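Gwilym Prothero wants the hearings to be shorter
Interview, 6 April 2018
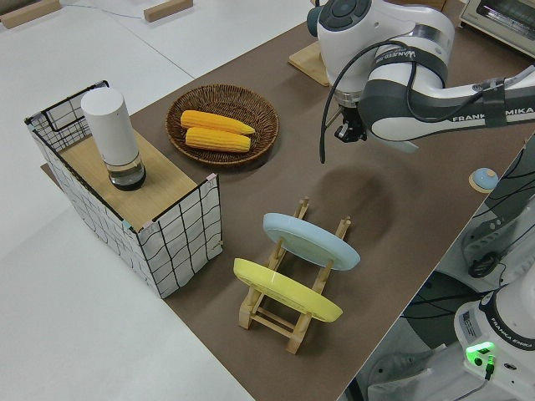

Two corn cobs on a round woven tray, with a wooden dish rack in front.

Gwilym Prothero has sat on the Nultham council for six years, and in this time he has read, by his own count, 2866 pages of minutes. He mentions the number without pride. "Most of it I could have skipped," he told me. "But you don't know which part until you have read it."

We spoke for one hour about the inquiry into the Prosser contract, which the council opened in October and which still has no closing date. Prothero voted in favor of it. Now he is one of three members who ask that it finish before the summer.

"I wanted an inquiry because the questions were fair," he said. "Who signed the extension, and why did the full council see it only after? These are two questions. We have now had hearings on parking, on the old library, on emails about a dinner."

His critics say he has changed sides. Idris Wynne, who leads the opposition group, wrote in a public letter that a short inquiry is "a gift to the people who must answer." Prothero read the letter twice, he said, and agrees with one half of it.

"Idris is right that the mayor's office was slow with the papers. We asked for 370 documents and we received 160. I am angry about this also. But to call the same witness a fourth time does not bring the other papers."

I asked him if the coming election plays a role. He was silent for a moment – it was the only question he did not answer quickly.

"Of course it does. For them and for me. When the hall is full of people, everybody speaks longer, and I have done it too."

What he proposes is simple enough: a written list of open questions, a fixed day for the missing documents, and a report which both groups must sign or reject in public. Xiuying Han, who chairs the inquiry, has promised to put the proposal to a vote at the next meeting. Prothero expects to lose it by one.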